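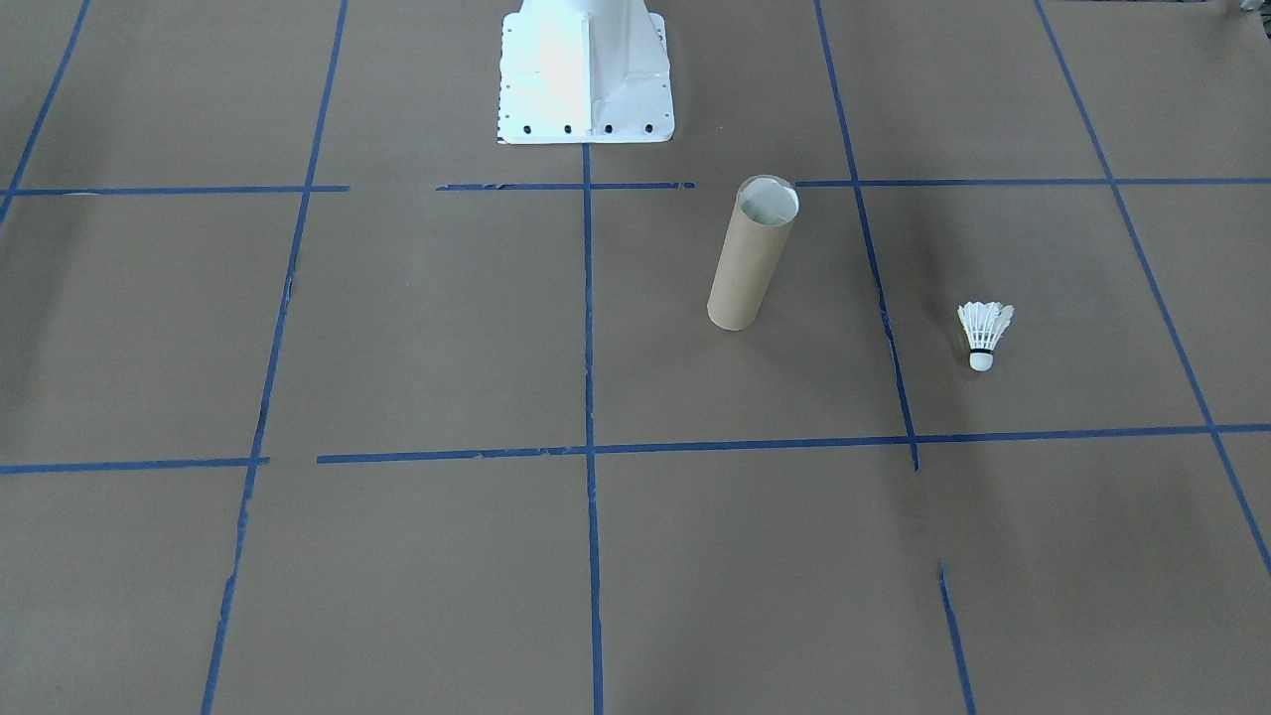

The tabletop used in the Grevasis placement study, with a cardboard tube and a shuttlecock in neighboring cells of the taped grid.

The manipulation group at the Bastilberg Institute finished its Grevasis study in September. The study asks a narrow question: how much does a learned grasping policy depend on where objects stood while it was being trained? The institute's research office spoke with the lead researcher shortly after the results were presented to the group's partners at Marwat.

The grid came first, the researcher said, and most of the method follows from it. The work surface is covered with brown kraft paper and divided into cells with blue painter's tape. Before each trial, a script draws a cell for every object, and the operator places the objects accordingly.

"People who set up a table by hand have habits," the researcher said. "They favor the middle, and they leave a comfortable distance between things. We had done this for two years without writing it down. When we went back through our older recordings, almost all of the starting positions fell in the same small region."

The group trained two versions of the same policy, each on 500 demonstrations. In one set, operators chose the positions freely. In the other, the positions were drawn by the script. Both policies were then tested on 36 fixed layouts that neither had been trained on, and each layout was run once per policy. The freely placed set led to 11 successful trials. The drawn set led to 27.

Asked whether the difference was larger than expected, the researcher was cautious. "We expected a gap. I would not put weight on the exact size of it. It is one arm, one table and a small number of objects. What I am confident about is the direction."

The choice of objects also received attention. The researcher described the cardboard tube as a useful test because it can be knocked over by a poor approach, and a fallen tube counts as a failure under the protocol. The shuttlecock was included for its shape. "It is narrow at one end and wide at the other, and the feathers give way when you close on them. A policy that has learned only one height for the fingers will do badly there."

Some reviewers had asked why the tape lines were not measured more exactly. According to the researcher, the cells only need to be told apart by the operator, and an object may stand anywhere inside its cell. That variation was kept on purpose. The tape stayed in place during testing, and the group has not yet repeated the trials on plain paper. The researcher named this as the main weakness of the study, as the policy may be using the lines as landmarks.

A follow-up under the name Stinduda will address that point, using nine additional objects and a surface without markings. Placement records from both training sets will be made available to partner laboratories on request.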